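From: Danish Tarar
To: table-linens list
Subject: Re: Creasing on fitted and loose covers, long tables

Nelu Ghiță wrote:
> We have the same trouble with the green covers as we had in
> February. They come out of the Roneo press flat, they go on the
> shelf flat, and by the time they are on the table there are
> creases across the middle again. I have tried pulling harder at
> the corners. That gives me long diagonal lines from each corner
> and the middle is no better. Is it the cloth, the folding or the
> way we lay it? Also, should I be ordering the heavier Montes
> cloth? The price difference is not small.
>
> Nelu

Nelu,

Mostly the laying, partly the folding. I would not change the cloth yet.

Taking the corners first. A woven cloth is stable along the warp and along the weft, and it stretches on the bias. If you pull at a corner you are pulling on the bias, so the cloth gives along that line and the slack beside it has to go somewhere. Those are your diagonal lines. Pull from the middle of each side instead, long sides first, then the short ends, and only then work outwards to the corners. Pull square to the edge each time. It is the same order an upholsterer uses for a seat.

Folding. If the covers are stored folded in four and stacked, the bottom ones take a hard crease that no amount of hand tension will remove. We went over to rolling ours on card tubes, 13 to a shelf, right side outwards. The tubes are Joken offcuts and cost us nothing. A tube end tends to mark the cloth if it is cut rough, so tape it.

Width. Check the drop before blaming the weave. Our tables are 700 mm deep and the first covers were cut at 900 mm, which left 100 mm a side before hemming. That is too little to clip under the edge, so the cloth creeps back as soon as anybody works on it. I would not go below 150 mm a side. The Postov clips need a fair depth of fabric to bite on, and they let go without warning if they only catch the hem.

Underlay. A smooth tabletop lets a cover slide. A thin felt underneath holds it, but then you must lift the cloth to adjust it; if you drag it over felt you put in a fresh set of wrinkles. Smooth with the flat of the hand from the centre out, never with the fingertips.

On how flat is flat enough: soft wrinkles are not a fault for working tables. I only re-lay a cover if there is a ridge that stands up by itself or a fold that a small object could rest against. The green shows soft creases more than our grey did because overhead light catches them – from the side of the table you would pass it without a second look. 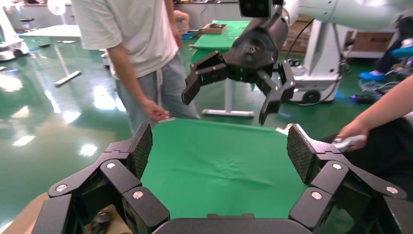 Unit 21, 2025-09-09

The cover there is the ordinary green cloth, and it is rumpled to the degree I mean. I would leave that one alone.

As to the Montes cloth, the extra weight helps it hang but it holds a fold longer once it has one. Try one length before ordering a set. If you do get a sample, wash it before you cut it. Ours shrank more along the length than across, and I had already hemmed two.

Could you send me the finished width of yours, hem to hem, and tell me which clips you have?

Danish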